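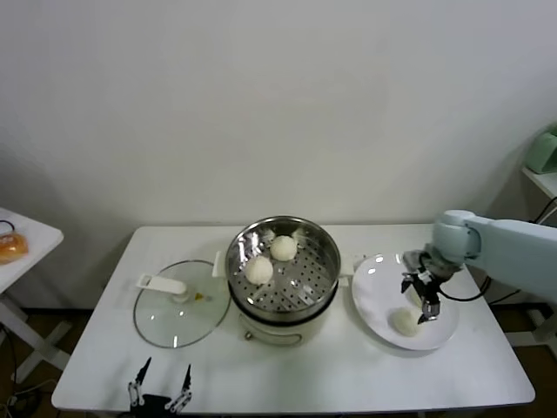
The Small Steamer Comes Back to the Table

Bread that never sees an oven is still a hard sell in a lot of American kitchens. People who bake every weekend will look at a steamed bun and ask when it gets brown. It doesn't. The surface stays pale, the inside stays soft all the way to the edge, and the whole thing is done in the time it takes most ovens to heat up.

I started making them three winters ago in Praltham, in a rented apartment with an oven that ran hot on one side and cold on the other. Loaves came out lopsided. Cookies had to be turned twice. A bag of frozen buns from the grocery down the hill was the first bread I'd had at home in months that came out right, and I cooked it in a metal colander over a soup pot with a dinner plate for a lid. After the colander scorched I bought an electric steamer, and I have used one at least twice a week since.

The electric steamer is not a new appliance and not a glamorous one. The simplest type is a heated base with a knob, a metal pot that sits on the base, and a basket with holes that drops into the pot. A glass lid goes on top. Water goes in the bottom, food goes in the basket, and you turn the knob. Many of them will also boil noodles or heat soup with the basket lifted out, and that is how they get sold to students and people in one-room apartments. In my building there are at least three that I can smell from the stairs.

A shop called Cirillo, on the corner by the bus station, has kept a shelf of them for as long as I've lived here. They sit below the rice cookers and above the hot plates. The cheapest have a single basket and a knob with no numbers on it. The costlier ones stack two or three tiers and have a timer that beeps. I have owned both kinds. The beeping one is in a closet.

A single basket sounds small until you think about what you're going to eat. Two people can do well on four buns and a bowl of something. The stacked models promise dinner for a crowd, but the upper tiers cook slower than the bottom one, and you end up swapping them with wet towels in your hands. With one tier, everything is the same distance from the water. You cook a batch, move it to a plate, and put the next one in.

Dough

The dough is plain. Flour, water, yeast, a little sugar, and a spoonful of oil if you like a softer crumb. I use all-purpose flour from Omum, a mill that sells in paper sacks at the farm store outside town. It's lower in protein than bread flour, and that helps here. Bread flour gives a chewy bun with a tight skin, closer to a bagel than most people want.

For a big weekend batch I weigh out 1000 grams of flour and freeze most of what I make. For a normal weeknight I cut that in half. The dough should feel a bit stiffer than pizza dough. If it sticks to your palm, work in more flour a spoonful at a time. Knead it until the surface is smooth, and then knead it a while longer. The texture of the finished bun is decided here more than anywhere else. Small lumps and air pockets that would vanish under a brown crust will show plainly on a white one.

Let it rise under a damp cloth. In February my kitchen sits at 68 degrees, and the dough takes its time. I don't rush it with a warm oven anymore. Slow dough is easier to shape, and you can leave the house while it rises.

Once it has puffed up, press the air out and knead again briefly. Cut it into pieces the size of a small lemon. Roll each one under a cupped hand until the top is tight and the seam is underneath. Set each bun on a square of parchment paper, or brush the basket lightly with oil and put them straight on the metal. I have gone back and forth on this. Paper makes them easy to lift. Oiled metal leaves a pattern of little dots on the bottom and lets more steam through, so the underside cooks a touch faster.

Then they rest again. This second rest is short, and it is the step people skip. A bun that goes into the steam too early comes out dense and a little yellow. A bun that has rested long enough feels light for its size when you pick it up, and a dent from your fingertip comes back slowly.

Steam

Most of the arguments I've heard about buns are about steam. Some cooks start with cold water and let the heat come up around the dough. Others insist on a full boil before the basket goes in. I've had good buns both ways. Cold water gives you a bit of extra rise and forgives a second rest that was cut short. Boiling water is faster and better for frozen buns.

Leave space between them. They grow in the basket, and two buns that touch will join and tear when you pull them apart. In a small basket that can mean steaming only two at a time, which feels slow until you notice you're eating the first two while the next pair cooks.

Keep the water below the basket. If it bubbles up through the holes, the bottoms turn to paste. On the first day with a new machine it's worth running it with nothing in the basket to learn how high on the knob you can go before the boil gets rough. Mine is happiest a little past the middle.

For buns the size I make, I give them 10 minutes once there's steam coming steadily from under the lid. Then I turn the knob off and leave the lid where it is for two minutes more. Pulling the lid right away can let the tops sink and wrinkle. A few wrinkles don't hurt anything. The buns at the market stand where I eat lunch are wrinkled every single day, and there's a line for them.

When you do lift the lid, tilt it away from your face and keep it level over the pot for a second so the water runs off the rim and back inside. Drops that fall on the buns leave shiny, wet patches. Some cooks wrap the lid in a dish towel to catch the drips — fine on a stovetop pot, but on an electric base I don't like loose cloth hanging that close to the heat.

A plate nearby

Clear some table before you start. The lid needs a place to go, and it will be hot. I lay it flat to one side with a towel under it. The plate goes on the other side, close enough that a bun on tongs never travels over the floor. Plain plates work better than paper ones, which go limp under anything steamed.

Tongs with silicone tips are the tool I reach for. Metal ones pinch, and a fresh bun keeps every mark. The pair I use is made by Unus and came in a set with a ladle that I've never liked. Chopsticks work if you're good with them. A thin spatula slid underneath works if you're not.

What goes with them is your own business. I like them with braised greens and a fried egg, or split and filled with leftover pork. Children will eat them with butter and honey. A day-old bun sliced and fried in a dry pan comes out crisp on both faces, and I've started making extra just to have them for that.

To freeze them, let them cool all the way, set them apart on a tray until they're hard, and then bag them. They go from freezer to steamer with no thawing. Give them a few minutes longer than fresh, and check one by tearing it open.

Cleaning up is short. Unplug the base and let the water cool before you pour it out. Wash the basket right away, holes included, before any dough dries in them. If the pot gets a chalky ring, boil a little white vinegar in it and rinse. The base gets a damp cloth and never goes in the sink.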